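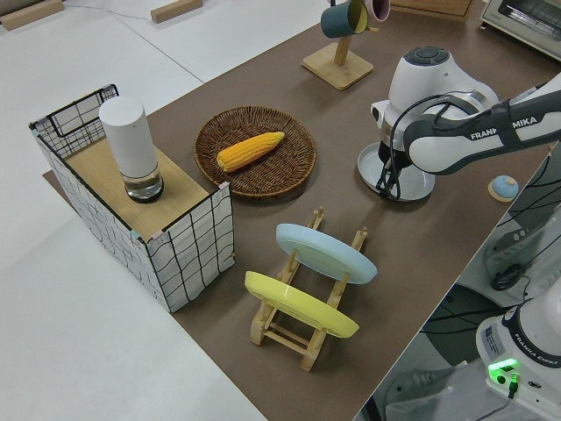 3. Setting up the dinner timer

Right, so you've got the Jasmont plugged in and it's talking to your wifi (if it isn't, go back to section 2 and do the bit with the reset pin again – it took me three goes as well). Now for the part I bought mine for, which is getting the whole meal to land on the table at the same moment.

The idea is simple enough. You tell it when you want to eat, you tell it what you're cooking, and it works backwards and nags you at the right times. These steps are for the Sodness version of the app. The older one has the same menus but in a daft order.

1. Open the app and tap Meals, then New meal. Give it a name you'll recognise later. I have four called "Sunday" and it's a pain.

2. Set the time you want to sit down. Use the real time, with no safety margin. There's a setting for slack further on and if you do both you'll be eating at bedtime.

3. Add your dishes one by one. For each one it wants a prep time and a cooking time. My roast potatoes go in as 20 minutes of peeling and faffing, then whatever the recipe says for the oven.

4. Tap Resting if the dish needs to stand before serving. Meat does, lasagne really does, peas don't.

5. Go to Slack and pick a number. It comes set to 2 minutes, which is hopeless in a house with children. I have mine on 30 for anything with a roast in it and leave it alone for pasta.

6. Press Save, then Test chimes. You should hear each alert in order. If you only hear the first, the volume for reminders has its own slider under Sounds, and mine arrived turned right down.

Note: the plate-warming reminder is off to begin with. Switch it on under Extras. I ignored it for months and then tried it one cold October evening, and now I won't serve gravy on a cold plate again. Check your plates can take the heat first – the maker usually stamps it underneath.

Caution: the timer doesn't switch your oven on or off. It has no idea whether your oven is on at all! It only tells you to go and do it, so please don't put a meal on and pop out to the shops.

Caution: if you change the sitting-down time after the first chime has gone, every later alert moves but the first one won't sound again. Write down what you'd already started, or you'll end up guessing how long the carrots have been in.

Sharing a meal with someone else

You can send a meal to a second phone, handy if one of you does the veg. Both phones need the app, and both need to be signed in to the same Wada account.

1. Open the saved meal and tap Share.

2. Type in the code that comes up on the other phone. It runs out quite quickly, so have both of them in front of you.

3. Choose which dishes go to whom. Anything you don't assign will chime on both.

If you have the Gronent wall display, it picks up shared meals overnight. To get one there sooner, hold the side button until the screen blinks, then let go.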